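Chapter 4
Showing the Robot What to Do

Most robot arms at work today were programmed point by point. An engineer moved the arm to a position, saved it, moved it to the next position, and saved that one too. This works well when the parts always arrive in the same place. It works badly on a kitchen table, where things get put down wherever there is room.

This chapter covers a different way to give a robot a task. A person performs the task through the robot, the robot's motion is recorded, and the recording is used to produce new motion later. Each recording is called a demonstration. The person who gives it is called the operator or, in older papers, the teacher.

There are two common ways to give a demonstration. In hand guiding, the operator holds the arm and pushes it through the motion while the motors only cancel the arm's own weight. In teleoperation, the operator stays clear of the arm and drives it with a second device, such as a joystick, a tracked hand controller, or a smaller copy of the arm. Teleoperation can also be used on a simulated robot, and the exercises for this chapter are done that way.
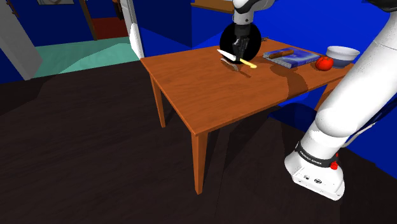 Figure 4.1. Simulated tabletop task. The gripper is above the knife, with a book, a tomato, and a bowl elsewhere on the table.

Consider the knife in Figure 4.1. To pick it up, the operator has to choose a place to grip, turn the fingers to suit the handle, lower the gripper, and close it. An experienced operator makes these choices without putting them into words. A demonstration records the result of the choices, but it does not record the reasons for them. If every demonstration has the handle pointing the same way, the learned motion may fail when the knife is turned around.

For this reason we need more than one demonstration, and they should differ from one another in useful ways. The running example in this chapter is the Nedthorpe set, recorded by Aldana Painemal and Efraín Sotelo. It holds 624 demonstrations of tabletop tasks, none longer than 60 seconds. We will use 40 of them in Section 4.2 to fit a first model by hand.

Section 4.1 describes what is stored at each time step: joint angles, gripper opening, camera images, and the operator's command. Readers who have not worked with joint angles before should review Chapter 2 before going on.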